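Etthorpe — Vaga: técnico(a) de triagem e dobragem de têxteis

A Gredgate recruta para o posto de Etthorpe. O trabalho consiste em separar, dobrar e acondicionar peças de tecido de pequena dimensão em bancada, segundo ficha de procedimento. Turnos de 4 horas, em open space. Meta após formação: 156 peças por turno.

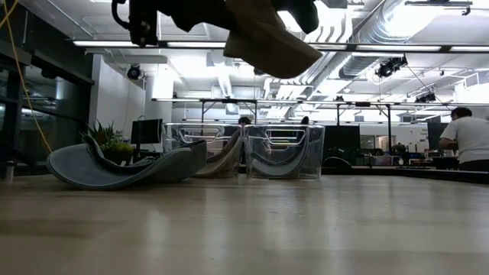 Etthorpe: bancada de madeira clara, iluminação fluorescente e condutas de ventilação à vista.

Requisitos: destreza manual, capacidade de permanecer de pé durante o turno e leitura de fichas técnicas em português. Experiência em lavandaria ou armazém têxtil é valorizada — não obrigatória. O registo das peças é feito na aplicação Minja.

Contrato de 90 dias, renovável, com início em julho. Candidaturas até domingo, 19 de dezembro, pelo formulário da Gredgate, referência Zisier.

Partilhar (4) · Comentários (0)
Este site utiliza cookies. Aceitar | Gerir preferências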